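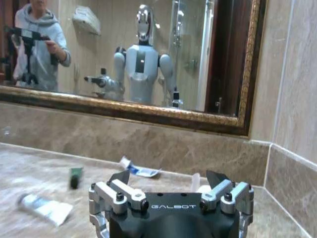
4.2 Gripper upkeep

Figure 3. Two-finger gripper over the bathroom counter, fingers open.

The service sheet calls for the linkage screws to be checked every 1198 cycles. We doubt that number. At the Vimavholm site, Berhe found play in the left pivot after 1043 cycles, and retightening cured it for up to 7 trials. Whether the screws or the pads were at fault, our log cannot say. We re-zeroed the fingers before each run anyway, and would not claim it helped.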